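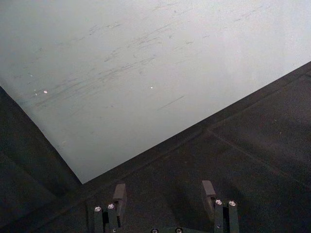
Mistarmont, 7/1/25 – Tamunoemi Obi

Home Cells Software Checklists Faults Contact

Last updated: June

Two-arm bench: software safety check with comments

Covers the control, perception and planning software on the Kariuki bench after the move to the new Covari planner release. The electrical and guarding inspection is a separate sheet. Results are Pass, Pass with comment, Fail or Not checked. A Fail in section 1 or 2 stops the bench until it is cleared and signed again.

Arms were powered and in position hold unless the item says otherwise.

1. Control

1.1 Both controllers report the same software version as the release note.
Pass.

1.2 Control loop holds 500 Hz on both arms with cameras streaming.
Pass with comment. Left arm steady. Right arm dropped single cycles when the log viewer was opened on the same machine. No drops with the viewer closed. Run the viewer from the desk machine until the thread priorities are sorted out.

1.3 Stop command from the software panel brings both arms to rest.
Pass. Tried from the panel and from the command line. The panel button needs a longer press than it did before the update.

1.4 Hardware stop is seen by the software and the motion queue is cleared.
Fail, then Pass on retest. On the first try the left queue cleared and the right queue kept one waypoint. The right arm did not move on release, but the waypoint was still listed and would have gone out with the next start command. Stavness sent a patch to the queue handler the same afternoon. Repeated with both arms, one arm and with the planner halfway through a request. Queue empty each time.

1.5 Loss of network to one arm stops the other.
Pass. The time allowed before the stop is set in the config file and has gone back to the default. It should be the shorter value we agreed in the last review. Changed by hand, and the change request is open.

1.6 Joint limits in the software match the signed limits sheet.
Pass with comment. The wrist limits are right for both arms. The elbow limit on the left is slightly tighter in the software than on the sheet. Safe as it stands. Update the sheet, leave the software alone.

1.7 Gripper force limit loads at start-up.
Pass. Check this after every restart. If the gripper driver starts before the config server it uses its own built-in limit and says nothing about it in the log.

1.8 Gripper opens and closes to the commanded width.
Pass on the left. Right gripper reads slightly open when fully closed – re-zeroed and rechecked, now within tolerance.

2. Arm-to-arm clearance

2.1 Both arms are present in the planning model and at the right base positions.
Pass. The base transform was compared with the measured one, not with the copy in the old project folder.

2.2 Planner refuses a path that would bring the grippers together over the middle of the table.
Pass. The request was refused with a clear message. Run with each arm as the moving one.

2.3 Planner refuses a path through the table.
Pass with comment. The table is modelled as a flat box at the height of the boards. The cloth is on top of that and it is not in the model. Folds stand up a little in places and a low approach can catch them. Margin raised in the scene file. Smooth the cloth by hand before each session all the same.

2.4 Cables are accounted for in the planning model.
Fail. They are not in it at all. Each arm has a cable hanging in a loop below the gripper, and the planner treats that space as free. Nothing has been snagged so far. Until there is a proper keep-out volume, use slow speed for any move that passes an arm low over an object, and watch the loop on the way back as well as on the way in. 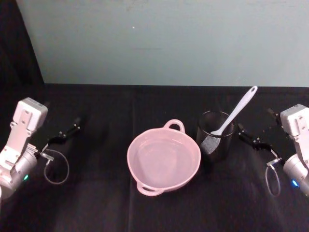
A keep-out box fixed to the wrist was tried and taken out again. It was big enough to cover the cable in every pose, and with it in place the planner could not find a way to reach into the cup at all. A smaller shape that follows the wrist angle is being written. Owner is Stavness, and the item stays open on this sheet.

2.5 Speed cap applies to both arms when either is in shared space.
Pass.

3. Perception

3.1 All cameras publish and the time stamps agree.
Pass. The wrist streams are a touch behind the overview stream and the offset is steady. Correction is applied in the sync node.

3.2 Frame rate does not fall below 15 frames per second on any camera during motion.
Pass. Checked on a log of 1372 frames with both arms moving. No gaps.

3.3 Hand-eye calibration is in date and matches the fitted camera mounts.
Pass with comment. The left file had the right date but was made with the earlier bracket. Recalibrated and the old file moved to the archive so it can't be loaded by mistake. Put the bracket name in the file name from now on.

3.4 Gripper mask covers the fingers in the wrist view.
Pass with comment. The mask is drawn a little tight at the bottom of the view. Screw heads near the lower edge come through as bright points and the object detector sometimes gives them a low score. They are under the threshold so nothing is passed to the planner. Widen the mask at the next change.

3.5 Surface marks are not reported as objects.
Fail at the old threshold, Pass at the new one. Dark scuffs on a pale surface gave a string of small thin objects, and the planner then tried to go round them. Raising the minimum height in the depth filter removed them all. Small bright specks were ignored at both settings.

3.6 Mesh and open-sided objects give a usable shape.
Pass with comment. The black mesh cup is hard work for the depth camera. Parts of the side come back as holes, more so against the black cloth, and the fitted cylinder can be narrower than the real one. Use the stored model for the cup and turn off live fitting for it. The pink bowl fits well, apart from the handles, which come and go. Add them to the stored model too.

3.7 Tall items leaning out of a container are included in the collision shape.
Fail. The white utensil standing in the cup was picked up as a separate object on some runs and left out on others. When it is left out, the planner thinks the space above the cup is clear. Operators must confirm the object list on the panel before any move near the cup. Do not use auto-confirm on this bench.

4. Planning and tooling

4.1 Same start and goal give the same plan with the seed fixed.
Pass.

4.2 Planner times out cleanly when no path exists.
Pass. The arm holds position and the panel shows the reason. The message text is cut short on the small screen.

4.3 Regression set run on the new release.
Pass with comment. 117 recorded requests replayed in simulation with both arms loaded. All gave a valid path or the refusal we expected. Several paths are longer than on the previous release because of the raised table margin in 2.3.

4.4 Simulation and real bench use the same scene file.
Pass. There were two copies. The one in the simulation folder is now a link.

4.5 Log files are complete and can be replayed.
Pass. Disk space warning works. The log name still uses the old project name, left as it is for now.

4.6 Restart after a crash returns to hold and does not resume motion.
Pass. The planner, the perception node and the panel were each killed in turn. The arms went to hold and stayed there until a new start command was given.

4.7 User accounts on the panel.
Not checked. Waiting for the new account list.

Open items

1.2 – thread priority on the right arm machine. Log viewer to be kept off it.
1.5 – default timeout in the release config.
2.4 – cable keep-out volume. Slow speed until closed.
3.4 – wider gripper mask.
3.7 – leaning items in the collision shape. Manual confirm until closed.
4.7 – panel accounts.

Bench released for supervised running at reduced speed. Unattended running is not allowed while 2.4 and 3.7 are open. Repeat sections 1 and 2 in full after any change to the controller software, and 3.3 after any change to a camera or its bracket.

Checked and signed: T. Obi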